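Ticket 718: Throttle reads 4 percent with lever at idle
Opened by: Sobia Naqvi
Product: Olura glider-tug simulator, build 111

The left throttle refuses to go to zero. Pull it back to the stop and the tug keeps creeping across the apron like it has somewhere to be. I recalibrated twice. It crept twice. Swapping USB ports changed nothing except my mood.

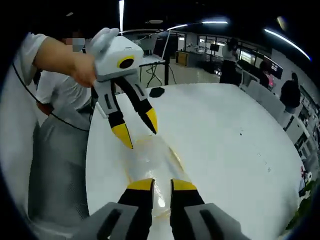 Lerncombe, 2025-04-23. Baloch from support had me delete the old axis profile and set a dead zone of 15 at the low end. Idle now reads zero. The rudder pedals, feeling left out, have reversed themselves.

Pedals fixed by unticking "invert," a box I never ticked. Leaving this open until the next build, due in September, or until the tug taxis off to Briltton without me.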